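Residence Diary, Jonska House
Monday, 7:40 a.m.

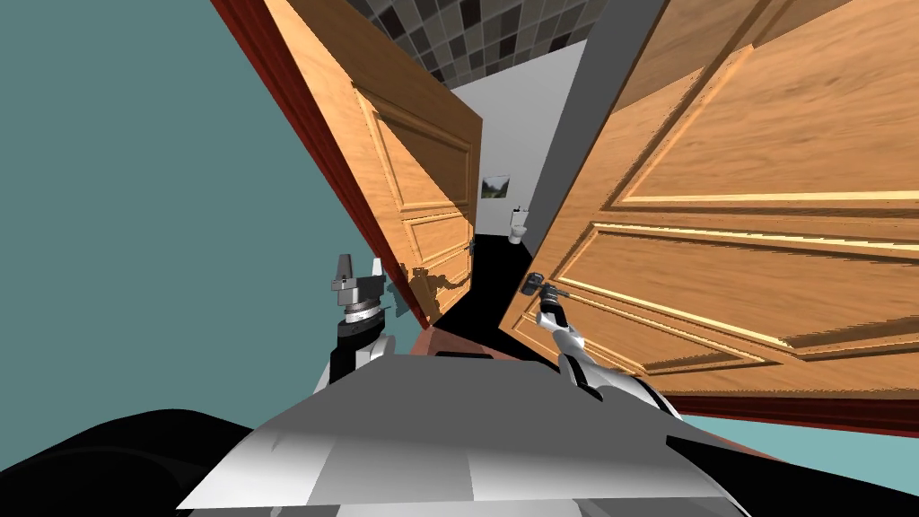

Kassab replied before breakfast that the quiet hours as posted were too long for anyone on the late shift at Durov, and asked that the matter be reopened before August. The reply has been entered in the correspondence book.

The House has kept quiet hours from 9:00 p.m. since the east wing was leased. Residents on floor 2 have generally observed them. The difficulty lies with those who return after 11:00, cook a meal and run the laundry, as they are fully entitled to do under the present agreement. Room 106 has written twice on the subject. Room 226 has written once, at greater length, and in favor of the cooks.

I drafted a revised notice this morning. It leaves the kitchen open at all hours and closes the laundry at midnight – a change I expect to be unpopular for a week. The draft goes to the Durov office for comment.

Other business: the linen account stands at 900 and is paid through the month. The Hero delivery was short one carton of soap, and a credit has been requested. Mail for former residents is to be returned on Fridays.

Rain since six. Supper moved indoors.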